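5. Sorting station at the staff kitchen, Hidton site

5.1 What changes for you

From March the Dredeck unit does the sorting of empties. The kitchen staff do not sort by hand any more. Your work is now to prepare the basket, watch the first minutes and take out what the unit has refused.

5.2 Before you start

1. Put the basket on a flat, steady support, lower than the worktop.
2. Place cans, bottles and food containers in it together. Do not press them down.
3. Enter your staff code and choose programme 7.

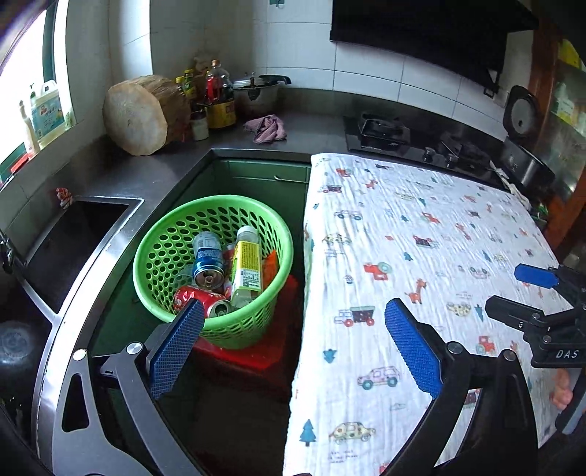
Yavuz Polat

5.3 During the work

A mixed load, with cans, a plastic bottle and wrappers in one basket, is normal. Bottles may lean against the wall of the basket.

4. Press Start and step back behind the line.
5. If the lamp is yellow, the unit could not decide about one item. Press Hold, take the item out and press Start again.

CAUTION: Never reach in the basket while the fingers are moving.

Note: A refused item is not your mistake and it is not written under your name. Ngozi Balogun reads the refusal list on Sunday, only to correct the settings. In the trial at Orkcombe the unit handled 1,164 items and refused 66.

5.4 Hours

Your hours stay the same. The time which becomes free goes to the serving counter. For questions about the rota please speak to Lionel Mellor.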